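Sep 12, 2021

Foller trial kit, notebook entry. Written at the bench, will tidy later (won't).

What we have

Trial license for the Foller arm package from Curnadley. Comes as three parts: the arm controller, the simulator with its stock tabletop scenes, and a scene editor that is sold separately but switched on for the trial. 28 days from activation. I activated it yesterday evening without thinking, so one day gone already. Gianni says ask them to reset the clock. Have written to Curnadley, no reply yet.

Question we are supposed to answer for Hjalti: is it worth buying the full seat, or do we stay on our own patched-up sim and spend the money on grippers. He wants a yes or a no and one page. This is not the page.

Install

Painful. Installer wants its own Python and puts it in front of ours on the path. Broke the Bratby logging scripts for most of the morning before I saw why. Fix: launch from the shell script in the tools folder, never from the desktop icon. If the icon comes back after an update, delete it again.

License check needs the network at startup only. Pulled the cable after login and it kept going through lunch. Good for the back bench.

Graphics driver – the manual lists a minimum version, ours was older, upgraded on the left machine only. Left machine is now the Foller machine. Please nobody roll it back.

First look at the scenes

Opened the tabletop set. Object list in the editor is searchable, but the names are whatever the modeler typed that day. Half are in lower case with underscores, the rest are not. Search is case sensitive. Of course.

Physics defaults are sensible. Friction a bit high on everything, objects stick to the table edge in a way ours don't on the real bench. There's a global multiplier and a per-object override, the override wins. Manual says the other way round. Told Gianni, he had already found the same and not written it down.

Lighting is baked. You can turn lamps on and off in the editor but the table keeps its old shading until you rebake, and rebake took 12 minutes on the left machine. Do that over coffee.

Checks, in the order I did them

1. Controller handshake. Start sim, start controller, wait for the green light in the corner of the panel. If you start the controller first it hangs at "waiting" and has to be killed. Did this twice before reading the note on the box.

2. Home pose. Fine. Comes back to the same joint readings each time as far as the log shows. Log only prints to two decimals, there's a verbose flag, haven't tried it.

3. Joint jog from keyboard. Works, laggy for the first couple of presses. Gianni thinks it's the key repeat setting in the window manager and not Foller. Didn't chase it.

4. View check with the slab scene. Wanted something with strong color against dark, to see how the renderer copes at low quality. Orange rim on the container holds up nicely, still crisp along the top edge. The gray strand stuff inside is what I was really after, thin geometry with lots of gaps. Streaks read as streaks, no mush. Wood grain good too. The wide gray band along the bottom is robot body and it covers the near end of the slab and the lower part of the container, so any grasp planned on that part needs a second view. Noted for the camera placement discussion. 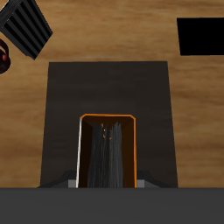

5. Second view. Added one from the side with the editor. Adding it is easy, getting its stream out of the controller is not. You have to register the name in two files and they must match exactly. Lost a good half hour to a trailing space. After that both streams came through in step, timestamps agree.

6. Collision shapes. Toggle is under Debug, not under View. Mostly boxes and hulls. Containers we opened had proper hollow shapes, so things can be put in. That was Hjalti's main worry after the last package, where every bowl was solid as far as the physics was concerned. For thin bristly things I don't expect a shape per strand, and wouldn't want to pay for it in step time. Haven't looked at how the gray bundle is done. TODO.

7. Scripted reach, no grasp. 20 runs from home to a point above the table center and back. All completed. One paused partway for a second or so and then carried on, nothing in the log. Watch for it.

8. Scripted grasp. Used a plain block from the stock set. Mixed. Grips fine when approached straight down, slips when the wrist is rolled. Suspect the finger pads have the low friction value while everything else has the high one. Gianni to try the per-object overide on the pads tomorrow.

9. Reset. Scene reset puts objects back but does not clear the controller queue. So if you reset mid-move the arm finishes the old move in the new scene and knocks things over. Clear the queue first, always. Put a sticky note on the monitor.

10. Save and reload. Scene saved, reloaded, second view gone. It only keeps views if you save as a project, not as a scene. Redid it.

Speed

Step rate is ok at low quality. At high quality with two views it drops enough to be annoying for teleop, still fine for batch. Headless mode exists, one line in the manual, worked first time, best surprise of the day. Left a headless batch going with the reach script, some 1230 episodes queued, will see in the morning how far it got and whether the pause from item 7 shows up again.

Memory creeps up in the windowed version. Not a lot. Restart it after a long session. Headless looked flat over the hour I watched it.

Data out

Exports to their own container format plus a converter. Converter is slow but the output loads straight into our reader after renaming two fields (joint_pos and grip, they call them q and g). Wrote a small script for the renaming, it's in the shared folder under foller_fix. Don't edit the copy on the left machine, it gets overwritten.

Depth comes out in millimeters, ours is meters. Not in the manual anywhere. Found it by the table being enormous.

Compared with Kárason

Gianni had the Kárason trial in July and still has his notes. From those and from talking it over:

Kárason editor is nicer, undo works properly. Foller undo goes back one step and then seems to lose interest.
Foller renderer clearly better on thin stuff and on dark objects. Kárason crushed the darks, Gianni had to brighten everything by hand.
Kárason had no headless mode in the trial version. Big one for us.
Support: Kárason answered same day. Curnadley, see above, still waiting.
Seat prices not comparable yet, the Curnadley quote leaves out the editor. Need a quote with it in.

Neither one does cloth the way we'd want. Not a reason to pick one over the other.

Talked to Hjalti on his way out

He asked whether the Foller arm model matches our arm or is only close. Don't know. Link lengths agree with the data sheet, I checked those. Masses I haven't. He says if the masses are off the whole grasp comparision is worth nothing, and he's right, should have been item 1.

He also doesn't like that the base hides so much of the near side from the default view. I said we can move the view, he said then it isn't the default anymore and everyone will do it differently. Fair. We agree on one view file, put it in the shared folder, everybody uses that one. Gianni to make it.

Open

– masses and inertias against data sheet, me
– finger pad friction, Gianni
– view file, Gianni
– collision shape on the strand bundle, me
– verbose log flag and the mystery pause, me
– clock reset and quote including editor, chase Curnadley
– does the license move between machines or is it tied to the left one? ask in the same mail
– rebake with lamps off and look at the slab scene again, dark on dark is where I'd expect it to fall over

Leaning yes for now, mostly for headless and the thin geometry. Would like to see the grasp runs come good before putting that in writing to Hjalti.

Left machine stays on overnight. Batch is in the second terminal, don't close it.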